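17 Jul 2026, workshop notebook, end of the week

Well, the first stretch of the summer placement is behind me, and I promised the others on the course I would keep this going so they can see what a second-year web project looks like from the inside. I'm writing at the long bench with the window open and a mug of tea going cold, so forgive the rambling.

First the big thing, for anyone picking this up after me. The module archive at Wastard has finally moved to the new server. I started it Monday thinking it would be a morning's work (ha!) and it took until late Wednesday, mostly because the old pages were written by five different year groups who all had their own ideas about what a folder should be called. There were links with spaces in them, links with capital letters in one place and small letters in another, and one lovely set of lecture notes that pointed at a drive on somebody's own laptop. I have fixed everything I could find and left a list of the rest in the file called leftovers.txt, in the top folder. Please add to it and don't tidy it, I know where things are in there.

The redirect rules were the part I enjoyed most, oddly enough. I had only ever done them in the coursework from March, where you get a nice clean set of addresses and they all behave. Real ones are much more fun and much more annoying. Two of my rules were chasing each other in a circle and the browser just gave up with that grumpy message about too many redirects. I sat and stared at them for ages, then wrote them out on paper with arrows, and there it was, plain as anything. The order matters! The general rule has to go below the particular ones. I knew that, I had even written it in my exam, and I still did it the wrong way round.
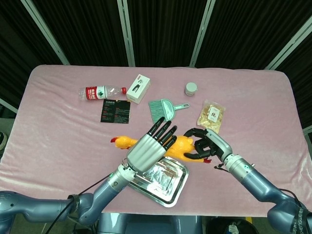
Search is the next job, and it's the one I keep putting off. The Bornotel package we were given does plain keyword matching, and that is fine if you already know the word you want, but first-years don't, bless them. They type whatever is in their head. I want to try a little table of synonyms before we go anywhere near something clever, and I've been working out on paper how the lookup would go. Take the green brush up there with the gray bristles: I would call it a hand brush, my mother would say scrubbing brush, and somebody else would just put "cleaning" and hope. All of those ought to land on the same page. The same goes for "timetable" and "schedule" and "when is my lab", and those are the ones we'll be judged on. My plan is one preferred term per page with the other words hanging off it, kept in a plain text file so that anybody can edit it without asking me.

I did a quick trial with 7 pages and it behaved itself, apart from "java", where it cheerfully offered the coffee morning. I've left that one in for now as it made me laugh.

The Lutton group came by on Thursday afternoon to talk about accessibility, and I'm so glad they did. I had been rather pleased with my pale gray menu text and it failed the contrast check by a mile. It's now a proper dark gray and looks better for it, I think. They also showed us how to get around the whole site using only the keyboard, and our drop-down menu is hopeless – you can get into it and then you can't get out again. I haven't fixed this yet. I suspect the script is swallowing the tab key, and the place to start looking is the function near the bottom of menu.js that has no comments at all (not mine, for once).

Still to do, mostly notes to myself: ask Sotomayor whether the hosting includes nightly backups or whether we have to set those up; swap the old logo on the error page; check the print style sheet, which I have not opened and am a bit scared of. The staging password has changed as well. It's on the card in the drawer, and please put the card back when you've read it.

Oh, and the chair by the printer has been mended, so it's safe to lean back again. I'm on the synonym file first thing Monday, then the menu if there's any day left.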